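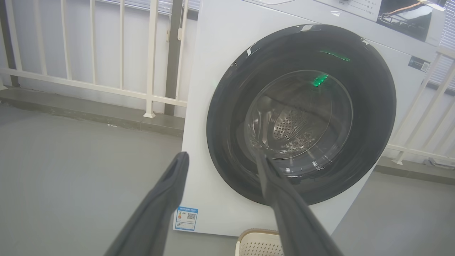
Photo: Flillton Robotics Club

I figured a robotics club would be all battle bots and flying sparks, so when I signed up to spend part of June with the Flillton crew I packed safety glasses. I never took them out of my bag. What these kids want, more than anything, is a robot that does the wash.

The club has been going for five years, and every season the members vote on one household job. Last year it was setting a table (ask them about the forks!). This year laundry won by four votes, and the losing side, who wanted a dog-feeding robot, are still pretty sore about it.

I had no idea how much there is to a washing machine. You and I walk up to one, grab the edge of the door and pull. A gripper with two fingers has to find the door first, and the door is a big round piece of clear glass with a shiny steel drum behind it and reflections sliding all over it. The vision team hates that glass. They've spent weeks on it, and one of them told me she now sees portholes when she closes her eyes.

Then there's the basket. It's plastic, with little square holes all over the side, and the students argue about those holes the way my family argues about politics. Do you hook a finger through one and drag? Do you pinch the rim? The pinchers were ahead when I left, but the hookers-and-draggers had a new fingertip on the printer and were feeling good about it.

My favorite part was the logbook. Every practice run gets a number and a line of comments, and on my first afternoon they were up to run 3141, which got a round of applause from the math kids. By my last visit they'd reached 3558. Most of the comments are short. "Missed." "Missed again." "Got sock, lost sock." One just says "WHY" and takes up half a page.

I tried driving it myself, of course. The arm moves a beat after you do, so I kept overshooting, then overcorrecting, and a very patient ninth grader finally took the controls out of my hands - kindly, but she took them.

The season ends at the Villalobos Home Robot Meet over in Fevden, where each team gets one load of towels and a time limit. Flokville has won it two years running and the Flillton kids can do a pretty mean impression of their team cheer. I've already asked for the day off. I'll be in the bleachers with a bag of popcorn, yelling at a robot about towels.

Contact us | Copyright 2024 | Back to top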